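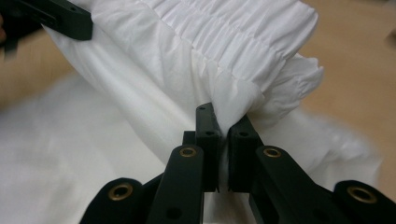
I love wrinkles. Not the ones on grandparents (okay, those too), but the ones in cloth! Have you ever wondered why your favorite shirt comes out of the bottom of the hamper looking like an old map, when your raincoat hardly creases at all? I wondered about it so much when I was a kid that my mom gave me my own iron. Pinch a bit of white cloth tightly, like the bit squeezed up between the two black fingers, and you get a thin pleat. Now you've got a fold to think about, so let's zoom in.

Lots of shirts are made of cotton, and cotton comes from a plant. Each cotton fiber is built from super long, super skinny molecules called cellulose. They lie next to each other and hold on with tiny weak links called hydrogen bonds. I think of them as kids holding hands in a very long line.

When you bend the cloth, some of those hands let go. The molecules slide a little, and then they grab hold again in their new places. The cloth is now "holding hands" in a bent shape, and there's your wrinkle.

Water makes the letting go much easier. It sneaks in between the molecules and loosens their grip. If a damp shirt dries in a heap, all the hands join up again while it's scrunched, and you get wrinkles everywhere. Hang it up smooth and it dries a lot flatter.

So what does an iron do? Heat makes the molecules jiggle, steam loosens the links, and the weight of the iron presses everything flat. Then the cloth cools and dries, and it stays that way. (Until you sit down.)

Wool is different. Its fibers are curly and springy, a bit like your hair, so a wool sweater often bounces back on its own.

Want to try it? Get 2 old cotton hankies. Dampen one, keep the other dry, scrunch them both into balls and leave them under a heavy book overnight. My neighbor Musyoka Rashidi and I did this with hankies from the Pulham market, and the damp one was a mess!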